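Supper Club at Home: where we've got to

May 7, 2020

Hi Milovan,

You asked for a page or two on how the grant is being spent and whether the families are still with us. I'm going to give you slightly more than that, sorry, but I've had my head in this for weeks and there's plenty to tell.

The short version first. We have 17 families signed up, three recipe packs out the door, and $1530 of the Dimitriou money left. The evening classes in the church kitchen stopped in March along with everything else, so what you're funding now is the same project moved into people's own kitchens. Same aim as in the application: get parents and kids cooking and eating a meal together on nights when they normally wouldn't.

How it runs now

Each pack goes out as a paper bag on the porch. Inside there are the dry ingredients, a recipe sheet for the grown-up, a bigger-print one for the kids, and a few table questions folded up in an envelope. Families buy the fresh stuff themselves, and we give them a grocery card for that. Nikola Janevski does the driving and has it down to one loop, starting out by the reservoir and ending near the school. Then whoever wants to hops on a video call while they cook. I thought people would hate the call. They love the call! Half the time the screen is pointed at a ceiling and all I can hear is somebody asking where the grater went, but they stay on right through the eating.

The three packs so far

Pack one was flatbread pizza, and I'd send it again tomorrow. Kids as young as four could press out the dough, everybody got their own, and the fights over toppings were good-natured as far as I could hear. The one complaint was that my dough made too little for families with teenagers. I've doubled it on the new sheet.

Pack two was bean and barley soup, and I'll be straight with you, it flopped. Barley takes forever. I wrote 40 minutes on the sheet, which is how long it takes in my heavy pot at home, and several families were still waiting after an hour with hungry little ones circling the stove. One mom gave up and served toast. I've rewritten it with the barley soaked in the morning, and I cooked it that way twice before I let anyone else see it. It's a nice soup when you get to eat it at a decent hour.

Pack three was Porkico, the dish I put in the application under a much duller name. It's ground pork with rice, corn and mild green chilies, baked in one pan with cheese on top. The Georgiev grandkids named it (thank you, and thank them) and now every family calls it that. There's a black bean version for the families who don't eat pork, and those kids insist theirs is Porkico too, so I've stopped trying to come up with something else. This was the best call we've had. Three different dads cooked, and none of them had been to a single evening in the church kitchen.

The table questions

These were a small line in the budget and I nearly cut them. I'm glad I didn't. We put things like "what did you eat at your grandmother's house" and "which food would you never share" in the envelope, and parents keep writing to me about the answers. One boy told his mother he misses school lunch, mostly for the noise. She hadn't known he was lonely and they had a long talk over the dishes. I can't put that in a column of figures, but I wanted you to have it.

The silly ones work better than the serious ones, by the way. Anything that sounds like a teacher wrote it gets groans.

Money

Flour was the headache. The regular stores had bare shelves for most of April, so I ended up buying a sack of Flakine from the bakery supplier, a finer flour than I'm used to and pricier than I'd planned for. It made lovely flatbread. I took the difference out of the kitchen rental line, which we obviously aren't using, and I'd like your okay on that in writing when you get a minute.

The grocery cards are going quicker than I figured. Families with more people home for lunch are shopping for more meals, and some of that card money is surely going to lunch. I don't mind that at all, and I hope you don't, but I'd rather you hear it from me.

What's left of the $1530 covers three more packs if I keep them simple. Past that we'd need to talk about the fall money, and whether the Zornico hall is still a possibility for a shared dinner in November. I've told families it's a hope and nothing more.

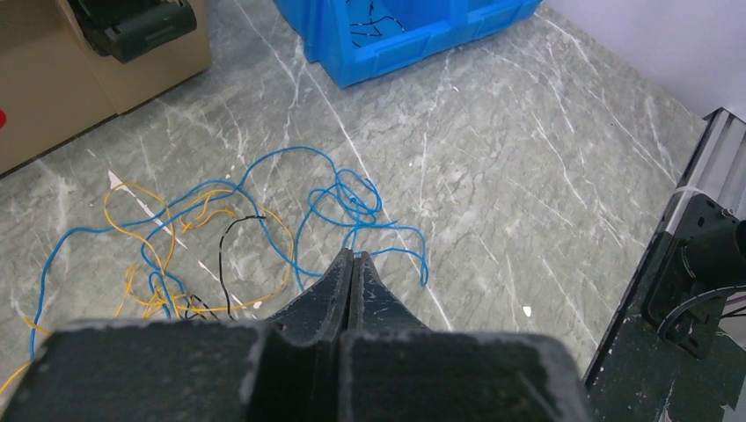 The kids' cooking sheets have been my favorite thing to work on, and the next pack is the one I'm most excited about: noodles from scratch, rolled and cut at home with no machine. I tried the dough on a few families first, and the trouble is always the same. If you pile up fresh noodles without enough flour, they end up like that tangle of wires on the floor, and you can pull all you like but you're not getting them apart in time for dinner. So the sheet now says to cut a small batch, toss it in flour, spread it out on a dish towel and only then cut more. Little kids are great at the tossing. I'd put an old sheet under the chairs, though.

After noodles I have a breakfast-for-dinner pack nearly written, with oven pancakes and a fruit sauce, and then something cold for when the weather turns hot. A couple of the older kids have asked if they can write a recipe sheet themselves. Yes, obviously! I've given them the cold one and told them they have to cook it for their own family before it goes out.

What I'm worried about

Two families have gone quiet. They take the bag but don't join the call or send back the comment card. They may be doing just fine and simply don't like being on camera, and I don't want to pester anybody. Nikola is going to leave a handwritten note in the next bag with his number on it.

The other worry is me. I'm packing bags on my own dining table – it has been weeks since my own family ate there, which is a bit rich considering what this project is for. I've asked the church if I can use their side room for packing, one person at a time, and they're thinking about it.

What I need from you

The written okay on the flour. A yes or no on the breakfast pack going out with eggs included, as I'd have to find a cooler for Nikola's trunk and that isn't in the budget. And if you have any pull with the people at the Zornico hall, a friendly call would go a long way.

I'll send the comment cards along with the receipts. Some of them have sauce on them.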